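### 4.2 Übernahmen und Ergebnisentwicklung im Kfz-Handel

Die Stichprobe umfasst 22 Händlergruppen mit zusammen 916 Standorten. Als Übernahme gilt jeder Erwerb des gesamten Stammkapitals; reine Standortkäufe bleiben unberücksichtigt. Bei Tesel und Oltis lag der Abschluss jeweils im Februar, sodass das erste Halbjahr nur teilweise konsolidiert ist. Die Werte wurden nicht auf Jahresbasis hochgerechnet.
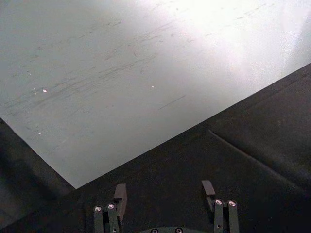 **Abb. 3.** Helle Platte mit grauen Schleifspuren.

Der Umsatz je Standort steigt nach der Übernahme in den meisten Gruppen, die operative Marge dagegen kaum. Bei Molano geht sie im ersten Jahr sogar zurück – vor allem wegen der Umstellung der Werkstattsysteme und doppelt geführter Teilelager. Pacheco hat die zugekauften Betriebe unter altem Namen weitergeführt und weist geringere Integrationskosten aus. Ob dies auf die Markenführung zurückgeht, lässt sich mit den vorliegenden Daten nicht klären.

Gruppen mit weniger als 2.000 verkauften Neuwagen pro Jahr wurden getrennt geschätzt. Der Koeffizient für den Übernahmezeitpunkt ist dort nicht signifikant.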